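About Us

Favholm — plates, bowls and soft things for small kids

Home | Shop | About | Stockists | Returns

Who we are

Small shop, small team. We sell tableware for kids and the stuffed animals that end up at the table with them. That's pretty much the whole catalog. Started by Gun-woo Son, who was selling plain white plates to cafes and kept getting asked by parents if there was a kid size. There wasn't. So he ordered 500 of them and stacked them in his hallway. They sold, slowly, then all at once one April. The hallway is a hallway again.

We are now 8 people. Two do packing, one does nothing but email (be nice), the rest of us do whatever is on fire.

What we make and what we don't

Plates — our own shapes, made for us by Trostier. White mostly, with a rim line in one color. We get asked for cartoon prints every single week. Sorry, no. Kids eat around the cartoon, then want a different cartoon.

Bowls — same maker, same rim. The deep one is back in stock, the shallow one isn't.

Plush — we don't make it. Comes from Clamia, and a few pieces from Stępień, who we've bought from since the second year. Rabbits sell best by a mile. Bears are fine. We tried a crab.

Bibs — used to. Stopped. If you have one of the old ones and the snap has gone, write to us, there's a bag of spare snaps in the drawer.

How a set gets picked

Most people buy a plate and a toy together as a gift, so we put the pairs together ourselves before they go on the site. No big system. Clear the tables, plate down, toy behind it, stand back. Does it look like something you'd give to a two year old? Does the color fight with the rim? Gun-woo likes everything with gray. Everyone else votes him down.

We also check the boring stuff. Labels stitched in properly. Rims with no gaps in the line. Ears — we pull on the ears, hard, both of them. Anything that comes loose goes back in the carton and the whole carton gets opened.

Then it gets a name and a number. The current favorite pair is set 1438, and no, the number dosen't mean anything, it's just where the spreadsheet had got to.

Where we work

One long room over a bike repair place. Tables get pushed together or pulled apart depending on the day. Shelves down one side, cartons down the other, kettle at the end. Everything gets laid out on white because that's how it shows on the site, and because crumbs and lint show up too. If fluff comes off a toy we want to see it.

You can come by, but tell us first. The street door sticks and we can't hear the bell from the back when the tape gun is going.

Black-rimmed plate, purple bunny. First photo, plate in front.
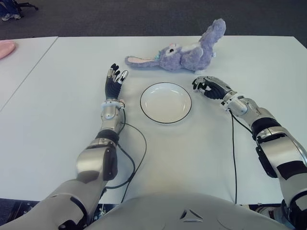
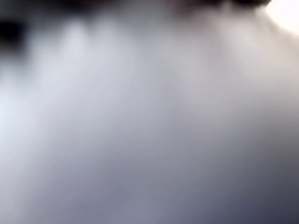 Orders and shipping

Orders in before 9 in the morning go out the same day, the rest go out the next working day. We pack in paper. Plates are wrapped one at a time, then stood on edge in the box, never flat. Flat is how they crack. Toys go on top as padding, in a paper bag so they don't pick up dust from the carton.

If a plate shows up broken, send one photo and your order number. You don't need to mail the pieces back, please don't, somebody did and it went all over the packing bench. We'll send another.

Toys can come back within the month if the tag is still on. If the tag's been chewed we'll know.

Gift notes are free. Write it in the box at checkout and one of us copies it out by hand. Keep it short if you can, our handwriting gets worse as it goes on. Birthdays in the next couple days — put the date in the note field too and we'll try to move it up the pile. No promises in December.

Shops and daycares

We do sell to shops and to a few daycares and preschools. Daycares mostly want plates in stacks and no toys, which is fine, there's a separate price list for that. Ask for it by email, it's not on the site becuase it changes too often. Minimum order is one carton. Mixed cartons ok for bowls and plates, not for plush.

If you already stock Clamia and just want our plates to go with it, say so in the first line. Saves us both a few emails.

Working here

Not hiring right now. When we are, it goes up on this page and on the door downstairs. Seasonal packing help usually starts in the fall, mornings only.

Getting in touch

Use the contact form. Phone is answered when someone's near it. For replacements pick "something broke" in the menu, for anything else pick whatever, it all lands in the same inbox.

Page last updated Oct 17, 2025. Stock notes further up may be behind, check the shop page.

Newsletter | Care and washing | Stockists | Returns | Contact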